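**Pre-session check, hand teleoperation, Stastum bay**
Date: 28 Jan 2023
Checked by: Kaan Altıntaş
Task for the session: pick small flat items off the floor, operator on the glove

Marks: OK / FIX / N/A. Comments go right under the line, and please write more than "fine"!

## 1. Space

- [x] Floor clear of cables along the operator's path: OK
- [x] Reach area taped and people told: OK
- [x] Stop button within arm's length of the operator: OK
- [ ] Second stop button at the desk: FIX
 - Button works, but the cord is too short to reach the chair. Extension ordered from Vundlow.

## 2. Arm and sleeve

- [x] Sleeve clear of all finger joints through full open and close: OK
 - Ran it 10 times at slow speed. Love the new sleeve, by the way, it moves so much better than the old one.
- [x] Wrist turns both ways without pulling fabric: OK
- [x] No sharp edges where a hand might guide the arm: OK
- [x] Speed limit in guided mode set to level 2: OK

## 3. Hand

- [x] Pivot pins seated, none backing out: OK
- [x] Fingertips clean, no cuts or peeling: OK
- [x] Glove zeroed with the operator's hand relaxed: OK
- [ ] Grip force limit confirmed: FIX
 - Limit was still at the value for the Omia crates. Lowered it and saved it as a new profile, needs a second person to confirm.

The low approach is the part I watch most. The fingers go down side by side over the carpet and the operator has to stop short of it, then close on something thin without scraping. Coming in slowly with the fingertips pointing straight down gives the cleanest demos so far, and it's a real pleasure to watch when the operator gets the feel for it. 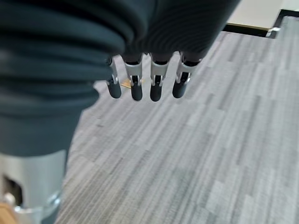
Vasilică Costache would like the floor contact limit tested before every block, and asked whether a soft touch on carpet even trips it at the current setting. Good question! I pressed the hand down by remote at the lowest speed and it tripped, but later than I'd want. Moved to FIX below.

## 4. Remote link

- [x] Delay under 400 ms for the whole warm-up: OK
- [x] Arm holds position when the link drops: OK
 - Pulled the cable on purpose, twice. Held both times.
- [x] Arm does not jump when the link comes back: OK
- [ ] Floor contact limit trips early enough: FIX
 - See above. No low approaches at full guided speed until this is changed.

## 5. Operator

- [x] Knows the release gesture and has shown it: OK
- [x] Break planned after 18 demos: OK
 - We used to go longer, and the last few were always sloppy. Shorter blocks make much nicer data.
- [x] Spotter named for the session: OK (Costache)
- [ ] Dumitrescu sheet for hand guiding signed: FIX
 - Old version in the binder. Print the new one.

**Result:** slow-speed session may start once the grip profile is confirmed and the sheet is signed. Full guided speed on hold. Recheck section 4 after the contact limit is changed.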